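Grirkell 2 motion planning suite, reviewed
23rd March

We have run Grirkell on a two-armed cell for most of the autumn, on work that means moving flat parts between trays and a slotted rack. Our old planner was Promix.

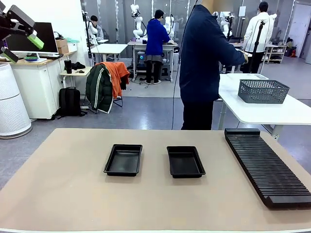 Installation took 4 hours, most of it spent on hand-eye calibration. The planner treats both arms as one system, so a path for the left accounts for the right – Promix made us script that ourselves. Planning at 300 samples is quick enough for our use.

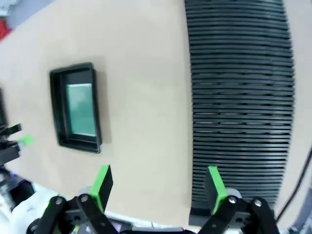
Does it need its own perception module?
Any pose source will do, and we feed it from Surkico over the standard bridge.

The logging is poor. Error codes are cryptic and the colour coding in the viewer can't be changed. Licences cover 5 seats, and support is through Mahasneh, who answered both our tickets.
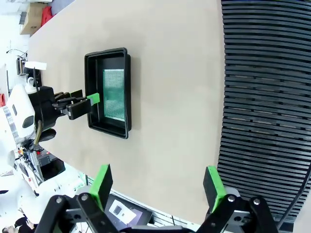

Tray station with circuit board, wrist camera view.

Rating: 4 out of 5. We'll renew in April.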